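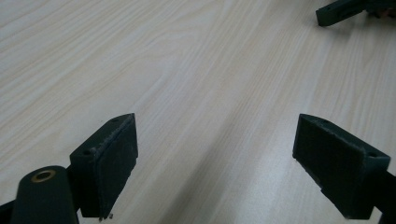 24 July 2020

Ash glaze again, batch three. Kiln's been off since last night and I only let myself open it after lunch (very proud of that, normally I'm in there with oven gloves far too early and then I get the pinging).

The short version for anyone flicking through: the Liltovberg ash is much better than the birch ash from Riihimäki, as long as you wash it first, and I now think batch two crawled because of me and had nothing to do with the clay. Sorry, Flustska, I take back what I wrote on the bag.

Washing. I started with 1000 g of dry sieved ash in the big bucket, topped up with rainwater, stirred, left overnight, poured off the yellow water, and did the same again until the water stopped feeling slimy between gloved fingers. Do wear the gloves! It's properly caustic on the first wash and I had one dry red thumb for days after batch one. Dried on plaster and reweighed at 812 g, so a fair old chunk goes down the drain, part soluble stuff and part me being clumsy with the jug.

I nearly skipped the last wash and I'm glad I didn't. The unwashed control from the same bucket has gone lumpy in its tub already, like cold porridge, and it left a white crust round the lid.
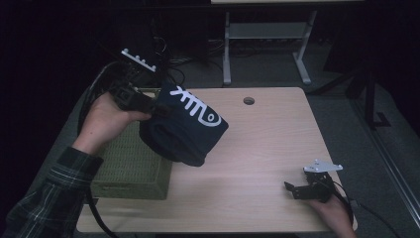 *Reading time: 3 minutes*

## Mixing and glazing

Base recipe is the same as batch two: two parts washed ash, two parts feldspar, one part ball clay. I weighed out 300 g of ball clay and scaled the rest from that, then sieved the lot twice. The second pass felt pointless while I was doing it, but there was a surprising amount of grit left in the mesh, so I'll keep doing it.

Consistency was single cream to begin with. I let it down a bit more for the tall test pieces, which was probably too far, as the top edges have come out thin and brown. Quite a nice brown, mind you. Kerttu Laitinen wants it for the rims of her soup bowls and has asked me to write down how I got it, so, Kerttu: too much water, one quick dip, held upside down while I looked for somewhere to put it.

The crawling. In batch two I'd wiped the bisque with the sponge from the throwing bench, and that sponge had been near the wax resist. This time I used a new sponge and there isn't a bare patch anywhere, on either clay. I'd love to say I tested that properly with a waxy sponge alongside, but I forgot. Somebody should.

## Firing

The Jernex controller behaved itself for once. Slow overnight climb, cone 9 flat, cone 10 just starting to lean, and then I let it drop on its own with the bungs in. I'd like to try a slower cool in August when the studio's quieter and I'm not holding up anybody's mugs.
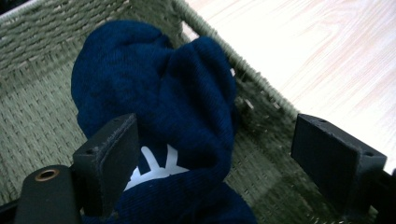
Best of the lot is tile 101, which is the washed ash over the dark Flustska body, double dipped on the lower half. Where the two coats overlap it's gone a streaky green with little runs that stop well short of the foot. The same glaze on the white body is paler and a bit flat, more like weak tea, and it's picked up some pinholes near the stamp. Those might heal with a longer soak at the top.

The birch ash tiles are dull by comparison, greyish and dry to touch on the single dip. I don't want to bin the rest of that ash, so it can go into the liner tests with more feldspar.

To do:

- wash another bucket of Liltovberg and write the dry weight on the lid
- bungs out or in? Kerttu says out, I still say in
- order ball clay, we're on the last bag
- bowl with tile 101 glaze, foot waxed high in case it runs more on a curve
- new sponge, labelled GLAZE ONLY, kept on the hook by the sink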